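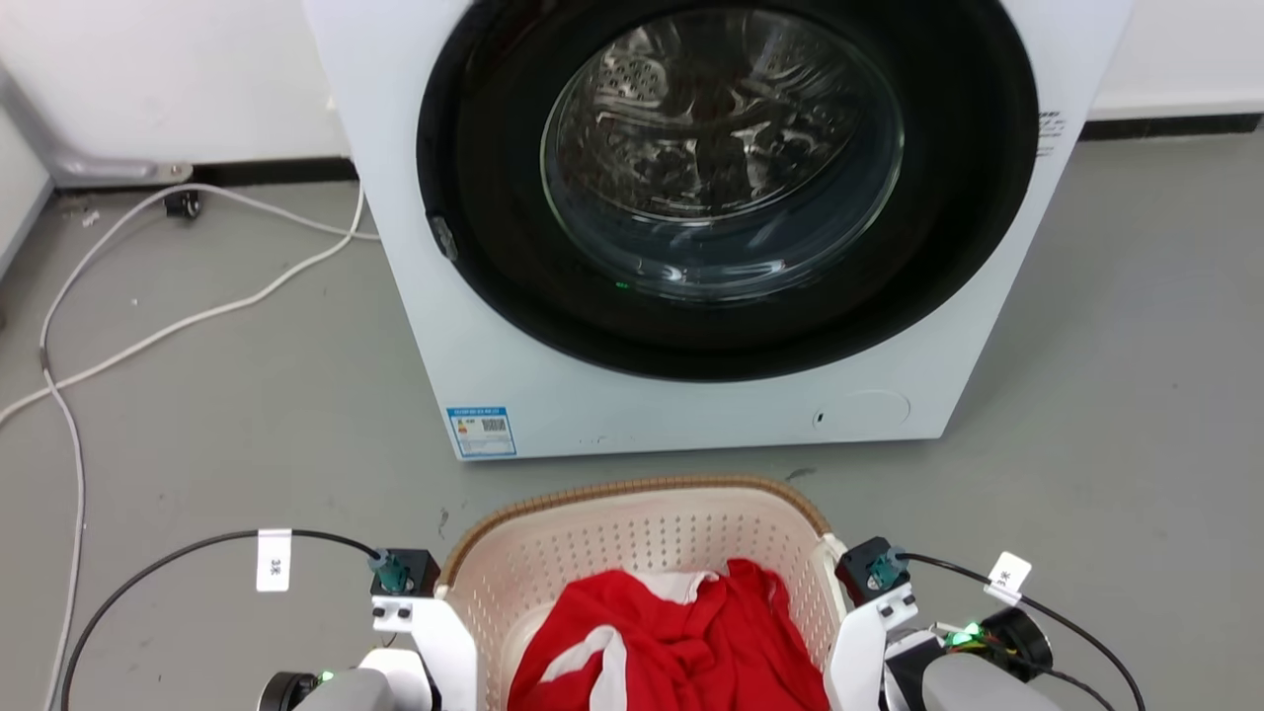
图1:双臂夹持洗衣篮,停在滚筒洗衣机前,头部相机视角。

Stultholm 洗衣篮搬运遥操作数据集
说明文档(README)

先说几句

欢迎来到 Stultholm。如果您是从 Plevasari 那份叠毛巾的数据找过来的,那么目录结构您应该已经很熟了,可以直接跳到“已知问题”一节,那里的内容和 Plevasari 差别最大。如果是第一次用我们的数据,还请耐心从头读一遍,文档写得有点啰嗦,不过我们自己隔了几个月回来看的时候,常常庆幸当初多写了这几句。

这套数据收录的是双臂机器人在洗衣机旁边搬运和整理洗衣篮的演示,全部由人通过主从臂遥操作完成,没有脚本轨迹,也没有仿真数据混在里面。我们最初只想练“双手端起一只篮子”这一个动作,后来越录越觉得,端篮子和往篮子里放衣服其实是分不开的(篮子里东西一偏,两只手受的力就完全不一样了),于是把前后的步骤也一并录了进来。

数据概况

有效片段:1,016 条
单条时长:多数在 90 秒左右
操作员:14 位
采集地点:2 处
任务语言标注:中文,每条片段一句

两处地点的地面和墙面不一样,光线也不一样,训练时建议混着用。如果您只想留一处做测试,请按元数据里的 site 字段来分,不要按片段编号分,编号是按整理顺序排的,两处交错在一起。

任务是怎么定义的

每条片段从两臂回到起始姿态开始,到两臂再次松开、退回起始姿态结束。中间可能包含下面几类动作:

靠近篮子,从左右两侧夹住
端起篮子,平移或转向
把篮子放到洗衣机门前
单臂从篮中取出衣物,或把衣物放回篮中
调整篮子的位置和朝向

并不是每条都包含全部动作,具体有哪些,请看 segments 文件里的分段标签。开关洗衣机门的动作不在这一版里,我们在二月试录过一小批,门圈附近夹爪很容易打滑,操作员们也觉得别扭,最后决定单独整理,等攒够了再放出来。

遥操作方式

主臂用的是 Briner 的一套轻量臂,从臂的关节与主臂一一对应,操作员坐在一旁,双手各握一只主臂。主臂没有力反馈,所以夹篮子时夹得多紧,全靠眼睛看和经验。新来的操作员一开始几乎都会夹得太用力,篮壁会往里凹,我们把这部分标成了 grip_hard,没有删除,也许有人研究接触力的时候用得上。

每位操作员正式录制前都有一段练习时间,练习片段不计入发布数据。我们给操作员的提示也很简单:两只手尽量同时接触篮子,端起来以后先停一下,再移动。这一停看上去有点多余,却让后来的分段标注轻松了许多,训练出来的策略也不那么急躁了。

传感器与文件

头部相机一路,左右腕部相机各一路,另有两臂的关节位置、关节速度和夹爪开合量。所有数据流都已对齐到同一条时间轴。每条片段一个文件夹,里面有:

视频文件三个
states:从臂状态
actions:主臂指令
segments:分段标签
meta:地点、操作员代号、任务描述、质量标记

操作员代号是随机生成的,不对应任何个人信息。头部相机的朝向偏下,偶尔会拍到操作员的鞋尖或者袖口,已逐条检查过,没有人脸。

已知问题

洗衣机的玻璃门和金属内筒反光很强,使用深度估计模型时,这一块经常会出现空洞或者跳变,建议直接遮掉。

篮壁上密布小方孔,有些分割模型会把孔后面的衣物也算作篮子的一部分,边缘会抖。我们手工修过其中一部分掩码,修过的在 meta 里标有 mask_fixed。

夹爪与篮壁都是浅色,对比不强,靠颜色判断是否接触不太可靠,请优先参考夹爪开合量。

有少量片段的左腕相机在开头会丢几帧,已用前后帧补齐,并做了标记。

衣物是软的,同一件衣服每次堆在篮子里的样子都不同,任务描述里只写“红色衣物”这类简单说法,不区分具体款式,也不标注折叠状态。

建议用法

我们自己的基线是用 Opoku 训练框架跑的,配置文件放在 configs 目录下,改一下数据路径就能用。如果显存紧张,可以先去掉腕部相机,只用头部视角,端篮子这一步照样能学,单臂取衣物那一步就会差一些。动作建议用相对关节量,用绝对量也可以,只是换地点以后容易偏。

还请不要把这套数据当作安全评测的依据。录制时旁边始终有人手边放着急停按钮,数据里看不到这一点,真机部署时请务必照做。

反馈

发现标签写错、视频对不上,或者只是想告诉我们您用它做了什么,都欢迎在仓库里留言。留言时麻烦附上片段编号和大致时间点,我们找起来会快很多。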